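Closing by halves: a suturing tutor on spacing, bite and thread

Noeline Ormsby has taught wound closure at the Batwood skills unit for eight years. Her course runs each September, and most of it concerns the plain interrupted stitch.

"A continuous line is quicker," she says. "With interrupted stitches, each knot holds on its own. If one fails, the next still carries its share."

Trainees begin at the middle of the wound and halve the remaining gap each time. Ormsby wants the needle to enter the tissue at right angles and follow its own curve out. Pushing it straight, she says, tears the track and leaves the edges uneven.
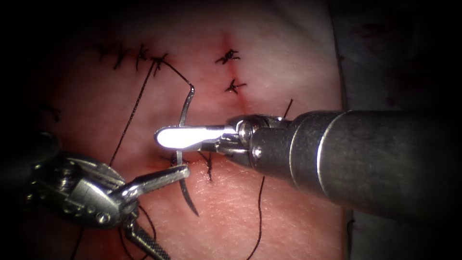 Tails are a frequent fault. "Too short and the knot can slip. Too long and they catch in the next stitch." She prefers black thread for teaching, as a badly seated knot shows up against the tissue at once.

Her colleague Kieran Ó Conaill marks the practice pieces. He checks the spacing first, then the distance from each stitch to the wound edge, and only then the knots. "Most people pull too hard," he says. "The edges should meet. If the skin puckers, take it out and do it again."

Each trainee is given 60 minutes per piece. Ormsby does not reward an early finish. "I would sooner see half a row done well," she says. The unfinished half is closed at the next session.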